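Ravora Water Users' Association
Minutes of the September meeting of the management board

The meeting opened at 6:30 p.m. A quorum was present. The minutes of the previous meeting were approved with one correction: the valve replaced in August was at the Işık branch, and the Tirudard branch valve is still on order.

1. Reservoir level and supply

The operations report was received. Storage in the upper reservoir is down to 488 thousand cubic meters. Inflow from the spring line has held steady, but evening demand remains high and the Ella tank did not fill overnight on several occasions. The board agreed to keep the current schedule for irrigation customers, with deliveries between 10 p.m. and 5 a.m. only. Household supply is not affected. 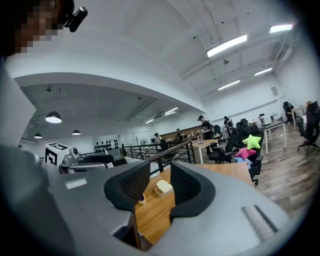

2. Tirudard transmission main

The contractor has laid 960 meters of the new main. Pressure testing of the first section is planned before the road crossing is dug. A member asked whether the crossing could be done by boring – the engineer's view is that open cut is cheaper and the road authority has already agreed to it. Pipe samples were not available for inspection. For the next meeting the contractor will be asked to bring a short cut length of the pipe and one coupling, small enough to sit on a wooden tabletop next to something like the cream-colored container with a lid. The board noted that the payment certificate for this stage has not been received.

3. Leakage

Night flow readings on the Işık branch are still higher than they should be for the number of connections. Two service lines were repaired and one illegal tap was closed. The board approved the rental of listening equipment for 12 nights. Results are to be reported by street, with a separate line for the school and the clinic.

4. Tariff and arrears

Around 90 accounts are past due. Letters have gone out. It was moved and seconded that payment plans be offered for up to six months and that no household be disconnected while a plan is being followed. Carried, one abstention.

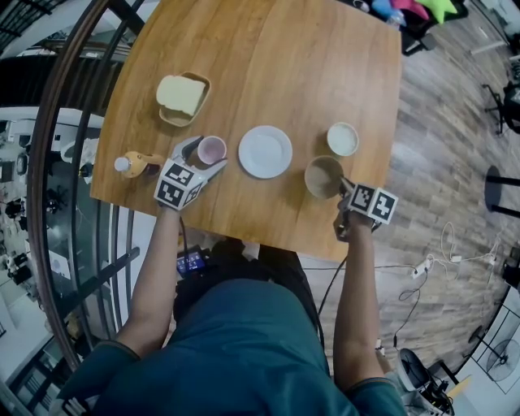 5. Water quality

All samples from the Ella tank met the standard for chlorine and bacteria. Turbidity was slightly raised after the spring line was flushed. Two customers complained of cloudy water and asked how to check it at home. The office will add a note to the next bill: fill a cup and let it stand for a few minutes, and if the cloudiness clears from the bottom up it is only air. A cup with a colored interior, like the small white one with pink inside, or a beige ceramic one is less useful for this than clear glass. Customers whose water stays cloudy should call the office for a free sample visit.

6. Other business

The fence at the pumping station needs two new posts. Approved from the maintenance budget. The request for a second key to the chlorine store was deferred.

Meeting closed at 8:15 p.m.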